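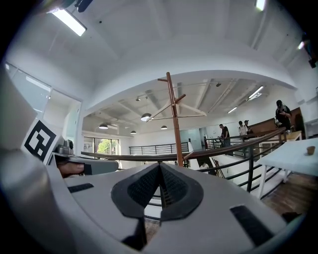
Handheld Gripper Comparison
Gallery and Notes

Drakeo Center for Applied Manipulation
Page updated June 15, 2026

The Drakeo Center for Applied Manipulation has completed the first phase of its comparison of handheld grippers for recording demonstrations. The work began in January and continued for seven weeks. Three designs were included: the Prornico, the Zoëga and the Vetier. Each was used by staff members who had previous experience with at least one tool of this type, and by others who had none.

The purpose of the comparison was to advise the Center's own laboratories on the purchase of new equipment. It was not intended as a general ranking, and the results should be read with the Center's tasks in mind. These tasks involve household and office objects, moderate loads and frequent movement from one work area to another.

A total of 768 recordings were made. Of these, 156 were set aside for detailed review by two readers working separately. The notes that follow are arranged by design and then by subject.

The Three Designs

Prornico
The Prornico is the lightest of the three and was the first choice of most new users. Its trigger has a short travel and closes the fingers quickly. Reviewers noted that small adjustments of the opening were difficult to make once an object had been touched.

Zoëga
The Zoëga has a longer trigger travel and a stiffer return spring. Users reported some tiredness in the hand after extended sessions. Recordings made with it contained the fewest sudden changes in finger position, and the reviewers found them the easiest to divide into separate actions.

Vetier
The Vetier places the camera farther from the fingertips than the other designs do. The wider view was useful during movement between tables. It was less useful for thin objects, where the contact between finger and object occupied a small part of the image.

Fingertips

Soft pads
All three designs accept replaceable pads. Soft pads held cups, bottles and folded cloth with little slipping. On the Prornico, the pads shifted on their mounts after repeated use and had to be seated again between sessions.

Firm pads
Firm pads gave better results with cards, keys and other flat items. They were less forgiving when the tool approached an object at an angle. The Center will continue to supply both kinds.

Pad wear
Pads were inspected at the close of each session. Wear was greatest at the inner tips, where users had pressed against the table to lift flat objects. A change in technique reduced this wear on the Zoëga but made little difference on the Vetier.

Cameras and Viewing Angle

Lens position
Camera mounts were left in the position recommended for each design during the first half of the comparison. In the second half, the mounts were lowered by one step where the hardware allowed it. The lower position improved the view of the fingertips on the Vetier. It offered no benefit on the Prornico, as the hand of the user then entered the view more often.

Bright interiors
Ceiling lights caused difficulty for automatic exposure on every design. The image darkened when a lamp entered the view and recovered slowly afterward. Fixed exposure was adopted from the third week onward, and earlier recordings made under strong overhead light were excluded from the detailed review.

Printed markers
Printed square markers were used to check the position of moving parts against the camera image. Matte stock performed better than glossy stock, particularly near windows. Markers with a worn corner were still read correctly in most positions, although they were replaced as a matter of routine.

Tracking in Larger Rooms

Open areas
Position tracking was steady in rooms with varied furniture, railings and door frames. Tracking was weakest when the camera faced a plain wall at close range. The Vetier was affected less than the other designs, and the reviewers attribute this to its wider view.

Glass and reflections
Glass partitions produced false features on several occasions. The error was usually small and disappeared when the user turned away from the glass. Users were asked to begin each recording facing a part of the room with fixed furniture.

People in the background
Normal movement of people in the building was allowed during recording. It did not lead to a loss of tracking unless a person crossed close in front of the camera. Laboratories planning to share recordings outside the Center are reminded that consent must be obtained from all persons who can be recognized.

Controllers and Recording

Start and stop controls
The Prornico and the Vetier place the recording button within reach of the thumb. The Zoëga uses a separate controller, which was found to be more reliable but required a free hand. Several recordings on the Prornico were ended early by accidental contact with the button.

Opening width
The measured opening of the fingers was compared with a gauge before each session. The Zoëga held its calibration throughout the comparison. The Prornico required a new calibration after each change of pads, and the procedure has been added to the equipment handbook.

Battery and storage
Battery life was sufficient for a full morning of work on all three designs. Storage cards were exchanged at midday. No recordings were lost through card failure.

Findings to Date

The Center has recommended the Zoëga for table work with small objects and the Vetier for tasks that cover more than one area of a room. The Prornico remains suitable for teaching and for short demonstrations. No recommendation has been made for outdoor use.

The second phase will place matching fingertips on a fixed arm and repeat a selection of the reviewed tasks. Laboratories that wish to propose an object set may do so through the equipment office. Proposals should state the dimensions and weight of each object and whether it can be replaced if damaged.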